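Alumis Folding Training Goal

Made by Chamoun for club and school football. Supplied by Birkham Sports Equipment.

The Alumis is a freestanding training goal with a folding aluminium frame. The crossbar and uprights are 70 mm in diameter, and the side frames hinge flat against the back bar for storage. A set consists of 2 goals, 2 nets and a bag of net clips. Ground anchors are sold separately – see the Tisari range.

The nets are knotless polyethylene, cut to the depth of the frame. Replacement nets have been kept in stock since February and fit all earlier versions of the Alumis.
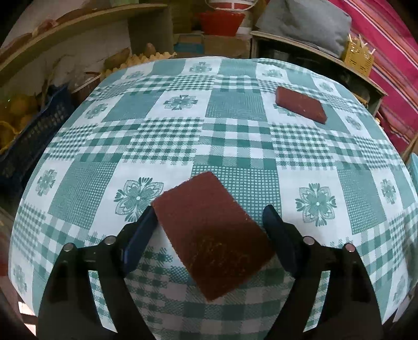

Can the goal be used on artificial turf?

It can, provided the back bar is weighted. Use Tisari roller weights or filled sandbags, and do not drive anchors through the carpet.

Check the hinge bolts before each session and tighten them by hand only. Goals must be anchored or weighted whenever they are standing, including between matches. Store them folded and off the pitch.

Finish: white powder coat
Net colour: white or green
Net clips: 200 per set
Order code: Alumis 800
Delivery: kerbside, mainland addresses only

Page updated August 27, 2024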